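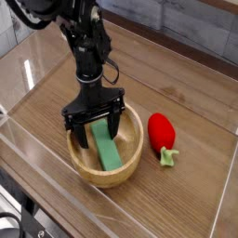

A round wooden bowl on a wood-grain work surface.

Home News Outdoors Parks & Trails Weather Contact

Kitley Marsh grows by 156 acres as new trail opens to walkers

May 29, 2022
By Hanne Honkanen

TOVERHOLM - The Kitley Marsh preserve just got a whole lot bigger, and anyone who loves herons, frogs or a long quiet walk has good reason to lace up their boots.

The Toverholm parks district has added 156 acres of wet meadow and alder woods along the north side of the marsh, bringing the whole preserve to 759 acres. The land belonged to the Adeleke family, who grazed cattle there for 44 years and sold it to the district in April for well under the asking price of nearby farmland.

It's a wonderful piece of ground. Wostero Creek runs right through the middle, slow and brown and full of life, and the old pasture is already filling in with sedge and blue flag iris. On a walk there this week I heard marsh wrens the entire way (they are loud little birds!) and had to stop twice to let painted turtles cross the path.

A new trail follows the creek from the Kitley parking lot to a low rise the family always called the Hump, where you can see clear across the marsh to the water tower in town. The first stretch is boardwalk and fine for strollers and wheelchairs. After that it turns to mowed grass, and it gets soggy after rain, so waterproof shoes are a smart choice.

Birders are thrilled. The spring survey turned up 26 kinds of nesting birds on the new land, including sora and American bittern - the bittern had not been found nesting at Kitley before. District biologists want to keep the wettest corner closed through the summer so the birds can raise their young in peace, and a rope fence marks the spot.

More work is on the way. Two old drainage ditches will be plugged this fall, which should let the creek spread back over its floodplain, and the last of the barbed wire is coming out now that the ground is firm enough for a truck. The hay barn will stay up for the swallows.

The preserve is open from sunrise to sunset and there is no fee. Dogs are welcome on a leash on the main loop, but not on the creek trail. Parking at Kitley fills up early on nice mornings; the smaller lot on Wostero Road usually has room and adds only a short walk to the trailhead.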